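Section 4: Your First Week of Saying Hello

If you've made it this far in the Jutadham guide, you've read my long ramble about why I find greetings hard, you've picked your notebook, and you've (hopefully) chosen one place you go to often enough that people might recognize you. Mine was the Smadi, the little grocery store at the bottom of my street. I'll use it all the way through this section.

I wrote these steps for myself first, on the back of a pharmacy bag, so some of them are oddly particular. Change whatever doesn't fit you.

Before you start

You'll need your notebook, something to write with, and a place where you already have a reason to be. Please don't pick a party! I tried a party. I spent most of it in the kitchen reading the side of a cracker box, and I came home convinced the whole idea was rotten.

Note: If you skipped Section 3 and haven't chosen your opening word yet, go back and do that now. I'll wait. Mine is "morning," which I say until well past noon, and so far it has never been corrected.

Step 1. Go to your place at your usual time.

Don't make a special trip. I go to the Smadi a little after 8 a.m. for bread, so that's when I practiced. On the first day all you do is go in, get your things and leave. Look up from the floor once or twice if you can stand it. I found the ceiling had a mural of pears on it, and I'd been shopping there for years.

Step 2. Pick one person.

Somebody who works there is easiest, as they tend to stay put. I chose the woman who stacks the yogurt, mainly on account of her having a kind sort of cardigan.

Step 3. Look, then speak.

Look at the person's face (eyebrows are fine if eyes are too much), say your word, and keep walking if you're walking. The whole business takes less time than sneezing. My first one came out as a sort of bark, and she jumped, and I bought a yogurt I didn't want. It still counted. I put a check mark in the notebook in the parking lot.

Caution: Don't say your word to somebody who is up a ladder, counting money, or on the phone. I've done all three.

Step 4. Let the answer land.

This was the hardest one for me! I'd say my "morning" and then bolt before anything could come back, like a kid ringing doorbells. Stay long enough to hear a reply. If you need a number, I used to count to two in my head. Any more than that and I started to look like I was waiting for a tip.

Step 5. Write it down the same day.

One line is plenty. Put where you were, what you said, and how your stomach felt from 1 to 5. I know it sounds fussy, but my own memory is a terrible liar about this stuff, and by bedtime every pleasant hello has turned into a disaster unless it's down on paper.

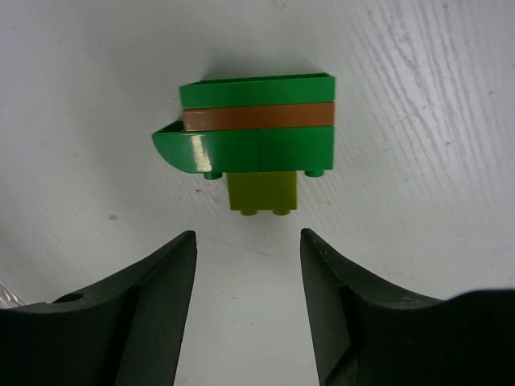 I keep my notebook by the kettle so I run into it whenever I make tea. My sister keeps hers in the car. If you're the type who loses notebooks, text yourself, or use the back pages of a calendar. A notebook that cost too much will just sit there making you feel guilty, so go cheap.

Step 6. Repeat with the same person.

Resist the urge to branch out. I got cocky on my third day, tried greeting the entire bread line, and had to go sit in the car with the radio on. Stick with your one person until the number in your notebook drops by at least one. For me that took nine visits. For you it might take two, or it might take until May.

Step 7. Add one more word.

Once your greeting feels dull (dull is wonderful, dull is where we're headed), stick something on the end of it. "Morning, chilly" got me through an entire winter. Weather is boring for a very good reason: everybody has had some.

Note: You don't have to ask "how are you" if you don't want to. I don't care for it. I never know how long my own answer should be, so it seems mean to hand the problem to somebody else.

If something goes wrong

They didn't answer. Give it no marks either way and try next time. I was ignored by the man at the Drukusby bus stop four times running, and then one day he took out an earplug and asked whether I'd been talking to him this whole time.

They wanted to hug. It does happen, usually with relatives of people you've greeted. Put your hand out early, while they're still a couple of steps away, and smile at the same time. Nearly everyone takes the hand. Section 7 covers the ones who don't.

They wanted a real conversation. Say "I'd better get going, but it was nice to see you," and then go. You need to have the going ready, so don't try it halfway down an escalator. I have a whole page on escalators coming up.

You missed a day, or a week. Start again at Step 3. You don't have to go back to Step 1, you've already been in the building.

You called your person by the wrong name. Oh, I'm sorry. I did this with a neighbor over in Jendelholm for an entire summer. Say "I've had your name wrong, what is it?" as fast as you can get it out, then write it in the notebook in big letters.

When to move on

Go to Section 5 when you've got 19 check marks with the same person. I picked that number because it's how many lines fit on a page of my notebook, so if your pages are longer, use your own judgment. Keep the filled page. I still have mine folded up in the drawer with the takeout menus, bark and all.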